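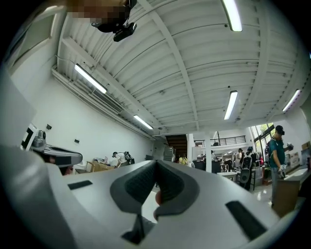

Issue 3 — Page 891

Setting the heating timer

These instructions apply to the Devetti wall-mounted timer when fitted with a Staltum boiler. Installers using a Flaltard boiler should refer to the separate wiring sheet.

Before you begin, make sure that the boiler is switched off at the wall and that the timer cover is closed.

1. Switch on the power at the wall. The display shows the software version and then the time.

2. Press and hold Menu until the word CLOCK appears. Set the hour with the plus and minus keys and press OK. Set the minutes in the same way.

3. Select PROGRAMME. Choose either the same times for every day or separate times for the weekend.

4. Enter the first ON time and the first OFF time. A second pair may be left blank.

5. Press OK twice to save. The timer returns to the main display.

Note: If no key is pressed for about 3 minutes, the timer leaves the menu and unsaved changes are lost.

Note: The clock does not change for summer time by itself. It should be moved forward by hand in March.

Caution: Do not fit the timer within 500 mm of a radiator or cooker — heat from these will affect the room reading.

Caution: The cover must be removed only by a qualified electrician.

To clear all programmes, hold Menu and OK together until the display goes blank, then repeat steps 2 to 5.

Revised 31/07/2024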